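Kenden Reader Owners' Board
Print this thread | E-mail this thread
Filed under: Tablets & E-Readers > Firmware and Support

Firmware 8 and the loss of side-loaded annotations

grundport_lib
Members are asked to note that the most recent firmware for the Kenden Lellgate removes annotations from any title not purchased through the Kenden store. Our reading room maintains 40 of these units for patrons. After the update was applied on Saturday, notes and highlights in side-loaded files were no longer displayed on 19 of them. The remaining units had not yet been updated and have been taken off the wireless network. I would be grateful for confirmation from other institutional owners.

e.rashti
I can confirm the same behavior on two units. The annotation files are still present in the system folder when the reader is connected to a computer. The new firmware does not read them. I would advise against a factory reset, as that will delete the folder.

Esmaeil Rashti
Forum moderator, institutional accounts

PaperMargin
With respect, the title of this thread is misleading. The release notes state that the annotation format has changed and that store titles are converted automatically. Owners of side-loaded files are directed to the desktop utility. That notice was posted in February. A change of format is a different matter from a removal.

grundport_lib
The notice was posted on the developer page. It was not sent to registered owners, and the update screen on the device makes no mention of it. An institution that purchased these readers for their note-taking function is entitled to be told before that function is altered.

PaperMargin
I accept that the update screen should have carried a warning. I do not accept that the function has been withdrawn. The utility converted 21 files for me without error.

octavo_west
Were those files EPUB or PDF? The utility declined every PDF I submitted and gave no explanation. I have since moved my own reading to a Vieira, which stores its notes inside the document. The screen is slower, but the notes travel with the file.

PaperMargin
EPUB, all of them. I have not tested PDF.

e.rashti
PDF conversion is not supported in the present version of the utility. I have asked Kenden support whether it is planned and have received an acknowledgment only. Discussion of the Vieira is welcome in its own section; please keep this thread to the Lellgate.

For those who wish to preserve existing notes, the following procedure has worked on both of my units.

1. Turn off wireless on the reader before connecting it to the computer.

2. Copy the entire system folder to the computer, including hidden files. Keep this copy unaltered and work from a second one.
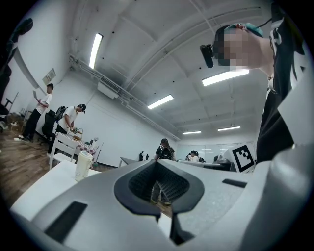
3. Open the desktop utility, choose Import Legacy Notes, and select the second copy. EPUB notes will be written to a new folder.

4. Return the new folder to the reader, eject it properly, and restart. Indexing took eight minutes on my larger unit.

grundport_lib
Thank you. Steps 1 through 4 were followed on one reader this morning and the EPUB notes have been restored. The PDF notes have not. We will hold the other units on the earlier firmware until Kenden replies.

octavo_west
Please post that reply in full when it arrives. I still have a Lellgate in a drawer with two years of PDF notes on it.

Tags: Lellgate, firmware, annotations, side-loading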